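Packing bench check, January round. Orkitby store, bench 3. Written up by Evelien Timmermans; please add your initials next to anything you close.

I did the check in the morning before the first orders and I finished it after lunch. The items marked *open* need somebody's hand. The items marked *ok* you can read quickly, but please read the comments too, I put some small things there.

## A. The bench and its walls

| No. | Point | Result |
|---|---|---|
| A1 | Corner posts are tight, no movement when pushed by hand | ok |
| A2 | Wall panels fixed at top and bottom | ok |
| A3 | Metal strip at the foot of the back wall lies flat | *open* |
| A4 | Bench top free of cracks and chips | ok |
| A5 | Nothing hanging over the front side | ok |

**Comment A3.** The strip does not stand up much, but I can feel an edge with my fingernail near the right post. Bubble wrap catches on it when you pull a long piece toward you. I asked Vashisht for a new strip of 708 mm. Until it comes, pull the wrap from the left side.

**Comment A4.** The veins in the gray top look like hairline cracks if the lamp is low. Two people have now reported them to me as damage. Please run a finger over the place before you write a report - a crack you can feel, a vein you cannot.

## B. Desk items

| No. | Point | Result |
|---|---|---|
| B1 | Pens and pencils standing in the cup, none lying on the bench top | ok |
| B2 | Calculator within reach, display readable | ok |
| B3 | Stapler closed when not used | ok |
| B4 | No staples on the bench top | *open* |
| B5 | Knives and scissors returned to the wall rack by the door | ok | 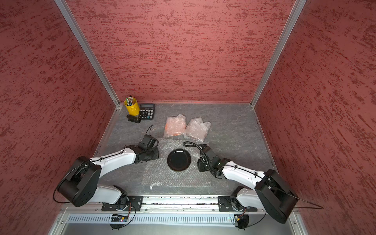

**Comment B4.** I found staples again when I wiped the top, and one of them was bent open with the points up. This is the same remark as in the last round. A staple under the wrap makes a scratch on a glazed plate and you will see it only when the customer sends it back. The stapler is for the order papers only. It must not be used to close a pouch. For the pouches we have tape.

**Comment B5.** Good this time. The short knife was missing in the last round and it is back.

The desk items keep their place in the back left corner on every bench. I know that left-handed people would like them on the other side. I have asked about it and the answer is no for now, as the benches are shared between shifts.

## C. Wrapping material

| No. | Point | Result |
|---|---|---|
| C1 | Wrap is clean and dry to the hand on both sides | ok |
| C2 | Sheet is large enough for the piece, with overlap | ok |
| C3 | Sheet lies flat before the piece is put down | ok |
| C4 | Old labels and paper removed from used wrap | *open* |
| C5 | Roll stored off the floor | ok |
| C6 | Tape dispenser blade has its guard | *open* |

**Comment C2.** For the large Sketano plates take a sheet of 1,079 mm on the long side. The shorter cut of 931 mm is meant for bowls and side plates. With the shorter one the corners do not meet over a large plate, and then people put a lot of tape to make up for it.

**Comment C6.** The guard is broken at one hinge. It still covers the blade if you push it down, but I don't want to trust it. Nerkard has the spare part in their list and I sent the order. If you have a new person on the bench, give them the dispenser from bench 2.

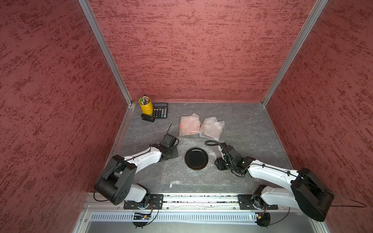 **Comment C4.** We use clean wrap a second time and I have nothing against this, it saves us a lot of material. But the old pieces must be looked over first, both sides, also the corners. Near the lower left edge of the sheet under the black plate there is a small white scrap, maybe a tag, and such a piece should be taken off before the plate is put down. If it is an old label with a number on it, the parcel can go to the wrong shelf. If it is only paper, it still looks careless when the customer opens the box.

## D. Ware on the bench

| No. | Point | Result |
|---|---|---|
| D1 | One unwrapped piece at a time | ok |
| D2 | Piece lies near the middle of the sheet | ok |
| D3 | Rim checked by eye and by finger | ok |
| D4 | Finished pouches kept behind the open piece | ok |
| D5 | Each finished pouch marked with its content | *open* |

**Comment D3.** Black glaze hides small chips very well. Turn the plate slowly against the light and watch if the shine on the rim is broken somewhere. After that go over it with the finger, with glove on.

**Comment D5.** Bright things you can guess through the bubbles, pale things you cannot. I opened one pouch during the round only to learn what was in it, and then I had to tape it new. Write the short code on a piece of tape, stick it on the flap, finished.

## Still to do

- [ ] A3 - fit new strip, right side first
- [ ] B4 - wipe the top at the end of each shift and look for staples
- [ ] C4 - put a small bin for old labels under the bench
- [ ] C6 - change the guard
- [ ] D5 - code on every pouch
- [x] Lamp on bench 3, new bulb
- [x] Mat in front of bench 3 turned around, the curled corner is now at the wall

I will look at B4 and D5 again in the next round without telling the day before. For the others a note in the folder is enough for me.

E. Timmermans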